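Presow teleop demos, data card / README

Wrist cam episodes for the Watby arm. Work in progress, ask before you train on it.
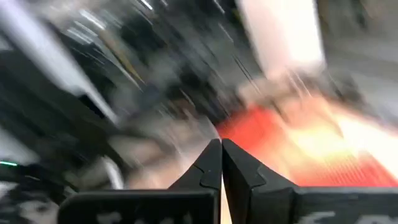 61 episodes total, 39 by remote control, the other 22 by hand guiding (grab the arm and drag it). Split is by folder, tele/ and hand/. Don't mix them unless you mean to, the speeds are very different.

Per episode:
wrist video
joint positions, gripper opening, timestamps
notes.txt (sometimes empty, sorry)

Gripper opening is 0 closed, 1 open. Episode 44 has it flipped, fix in the loader is one line, see flip_grip.

Known problems
- Motion blur in the wrist video on fast moves. Background goes to streaks, fingers stay sharp. Left in on purpose, the policy has to live with it at run time too. If you need clean frames filter on joint speed, not on image sharpness, the fingers fool the sharpness score.
- Bright spots blow out. Exposure was on auto for everything in tele/, locked for hand/.
- 2 episodes end early, operator let go of the leader arm. Marked partial in the index.
- Timestamps in hand/ are from the laptop clock, they drift agianst the video on long episodes. Resync script is in tools/, run it first.

Not included: force data (sensor was unplugged til December), failed resets, the old Femen recordings.

Splits: none yet. Maksymiv loader does its own, seed is in the config. Please dont report numbers on the partial ones.

Questions, broken files, missing notes: Lautaro Domínguez

TODO
checksums
rename grip_pos to grip_open everywhere
write up operator instructons properly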